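Garage and Shed Storage: Help and Advice
Shelf load ratings – does 300 kg mean 300 kg?

posted by mildewed_in_skotimham

I've just bought a four-tier metal shelving unit from Budinico. The box says 300 kg in very large letters. The leaflet inside says 90 kg per shelf in very small letters. I left school some time ago but I make that more than 300, so either they're being modest or there's something I'm missing.

I want to keep paint, tiles left over from the bathroom, and my late aunt's complete run of a gardening magazine, which weighs roughly what my aunt did. It's going in a garage with a slightly sloping floor. Can I load it up to the number on the box, and does it matter what goes where?

Also, the instructions say to fix it to the wall. The wall is old brick and comes off on your sleeve. Can I skip that bit?

posted by Clelorside Fettler

Both numbers are right, after a fashion. The 90 is the most any one shelf will take. The 300 is the most the uprights will take with everything added up. You have to stay under both, so if you put 90 on three of the shelves you have 30 left for the fourth. I agree they could have said so.

The rating also assumes the weight is spread evenly across the shelf. Tins of paint in two rows are fine. One car battery in the dead centre is a different matter, and the shelf will develop a smile. If you must have something small and heavy, put a piece of 18 mm board under it and keep it near a post.

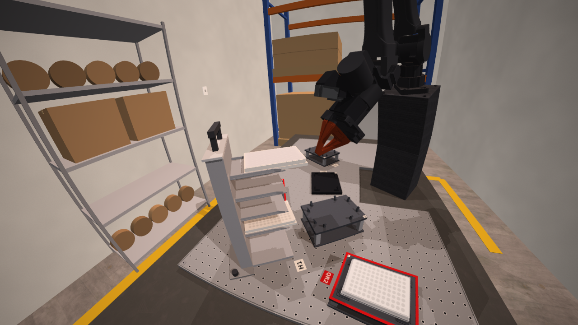 Tiles go on the bottom, and so do the magazines if there's room. Anything over a few kilos above head height will eventually introduce itself to your foot. Light, bulky things go at the top: dust sheets, the tent, Christmas. Stand the tiles on edge in their original boxes if you still have them, with the boxes tight together so they can't domino.

On the slope, get the unit level before you load it. Check it both ways with a spirit level, side to side and front to back, and pack under the low feet with steel shims or bits of slate. Folded cardboard works until the first damp week. The plastic feet supplied with these units are mainly there to be lost.

And no, you can't skip the wall fixing. A tall narrow unit on a sloping floor is exactly what it's for. If the brick is crumbly, don't use ordinary plugs. Screw a timber batten across the wall with resin anchors, going into sound brick wherever you can find some, then fix the unit to the batten. Don't drill into the mortar, and give the resin the full time stated on the tube to set, even if it looks ready.

posted by ismail_road_allotments

had the same one, its fine, never fixed mine to anything and its been up years

posted by Clelorside Fettler

What's on it?

posted by ismail_road_allotments

flowerpots mostly. plastic

posted by Tea At Four

One thing to add about the magazines. Paper is far heavier than people think and it drinks damp. I kept 178 old railway magazines on metal shelves in an unheated garage, and by March the bottom ones had become a single magazine. Put them in lidded plastic crates, small ones, or you'll never lift them. Leave a gap behind the unit so air can get round.

If your unit is the bolted kind, go round and tighten everything again a week after loading. If it's the slot-together kind, take a rubber mallet and knock every joint down until it stops moving, then do it again from the other side. Mine had one corner sitting a finger's width high for a whole winter and I blamed the floor.

posted by mildewed_in_skotimham

Thank you, all. I have weighed one box of tiles on the bathroom scales and multiplied, and the total for everything comes to 312 kg, so some of the gardening magazines will be going to live with my brother. He hasn't been told. Batten and resin ordered.

Does anyone know if half-full tins of emulsion survive the frost, or should those go in the house?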